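Can a robot arm do small shop chores yet?

Maribel Lozano
Two-person repair shop, we crimp and sort network cables all day, wipe the bench, put stuff away. A rep from Vatidora says an arm can take over the boring part. Anyone tried? Need to decide by the end of the month.

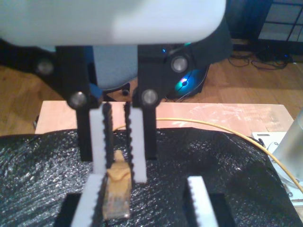
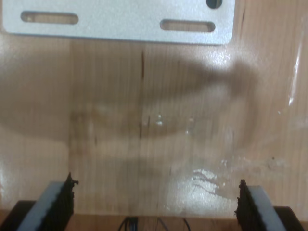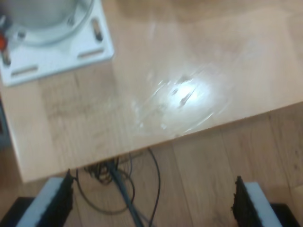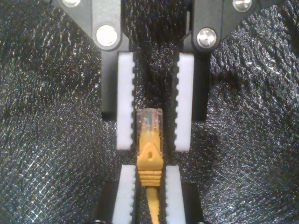
Budget is 1,000 tops — less would be nice. Not looking for speed, just somthing I can leave running over lunch.

Kütt
Holding a plug, yes. Getting it into a port is another story. Ours took 8 tries on a bad day and you end up babysitting it. Wiping is easier if the bench is clear. Loose cords are the worst, they never lie the same way twice. And for 1,000 you wont get two decent arms, used maybe.

avach_4
no. get a good bin rack

Gernament
Depends on the chore. Ask the rep for a trial on your own bench with your own cables, about 2 weeks. If they say no then theres your answer.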